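Shrink wrap on canned goods – long term storage

plurmont_pantry
Moving over 200 cans into a basement that sits at 70 percent humidity from June through September. Half of them came in retail multipacks with the plastic still on. Do I strip the film before shelving or leave it? My concern is condensation trapped against the seam.

Wayne Inskip
Strip it. Film holds water at the bottom rim, the rim is where the coating is thinnest, and that is where rust starts. I lost 23 cans of tomatoes that way in one summer. The unwrapped ones on the same shelf were fine.

nurmi77
Disagree. A tight film with no holes slows moisture getting to the metal. The problem is loose overwrap with open ends, like the tray packs. Individually sleeved cans are a different case and I leave those alone.

Wayne Inskip
Only if the sleeve is sealed, and very few are. Most have a gap at the top and bottom where the heat tunnel pulled the plastic back. Warm air gets in during the day, the can is still cold, water condenses under the film and stays there.

plurmont_pantry
Mine are a mix. The tall ones have clear film directly over the label, fairly close to the metal but with some wrinkles.
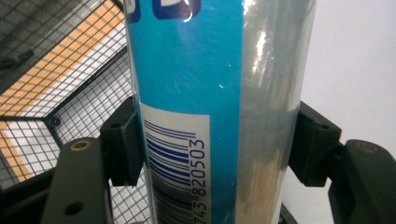 ridge_cellar
Wrinkles are channels. Water moves along them by capillary action and you can't wipe it off from outside. I'd slit the film down the side opposite the label and peel it. Write the date on the lid in paint marker first, in case the printed code comes off with the plastic.

nurmi77
Or fix the air. A dehumidifier set to 50 percent makes the whole question go away. I run a Leltemico in a room smaller than his and it holds that setting all summer.

Wayne Inskip
Until the power goes out. Peeling takes 30 seconds a can.

plurmont_pantry
No spare outlet down there, so that decides it for now. Any objection to wire shelving? I have two Ridetti racks in the garage.

ridge_cellar
Wire is good. Keep the bottom shelf off the slab and leave a gap at the wall – mine is four inches. Check the rims again in September.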